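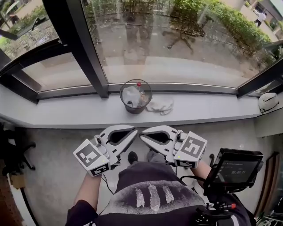 Erkley House, second floor — monthly safety walk, October
Checked by: the floor safety contact
Copy to: Kirsty Cropper, building office
Marks used: OK / Repair / Watch (look again next month)

Windows and ledges

1. Window glass, no cracks or chips — OK
Comment: I looked at all the big panes from inside. From outside I could only see those over the car park.

2. Seals and frames dry — Watch
Comment: At the north end the seal has become hard and comes a little out of the corner. The wall under it was dry when I put my hand there, but we had no strong rain this month. Please do not close this point yet.

3. Ledges free of heavy objects — Repair
Comment: In the copy corner there were two plant pots and a full box of paper, ticket 764. The plants may stay if they stand on the floor. I have moved the paper.

4. Blind cords fixed to the wall — OK
Comment: The missing clip from last month is now in place. Thank you.

Doors and ways out

5. Fire doors close by themselves — Repair
Comment: The door to the back stairs stops one hand before it is closed. I tried it five times and it closed two times. The Dralter closer on this door was adjusted already in spring, so I would ask for a new one this time. Ticket 873.

6. Corridors clear — OK
Comment: At 8.30 everything was clear. In the afternoon there was a delivery from Morsy standing in front of the lift, and it was taken away before I went home. I write OK, but the drivers should be told again to use the goods entrance.

7. Exit signs lit — OK

8. Emergency lights, short test — Watch
Comment: All came on. The one above the kitchen was weaker than its neighbours.
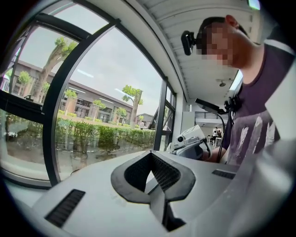
9. Assembly point sign readable — Repair
Comment: The hedge has grown over the lower half. It is a small job with the garden scissors, but it is not our hedge, so Kirsty must please ask next door.

Electrical

10. Plugs and cables without damage — OK
Comment: One kettle had tape around its cable. I took it out of use and put a note on it. If it is yours, please come to me and do not take it back from the cupboard.

11. Extension leads not joined together — Repair
Comment: Found again under the desks by the printer. Same place as in the last report. A wall socket there would solve this better than my notes.

12. Test labels in date — Watch
Comment: 29 labels checked. All are in date, but many end next month, so the visit from Mimov should be booked now.

Floors and kitchen

13. Carpet tiles flat — OK
Comment: The loose tile at the meeting room door was glued. The edge is still a bit high, you feel it with the shoe, but I do not think a person will fall over it.

14. Kitchen floor — OK

15. First aid box complete — Repair
Comment: No small plasters left, and the eye wash is past its date. The book for accidents has no new entries, although somebody has used the plasters. Please write it down, also for a small cut.

16. Fire blanket in its place — OK
Comment: It was hanging behind the tea towels. I have moved the hook for the towels to the other side.

Points 5 and 11 first, please. I will look at the stairs door again as soon as the new closer is fitted.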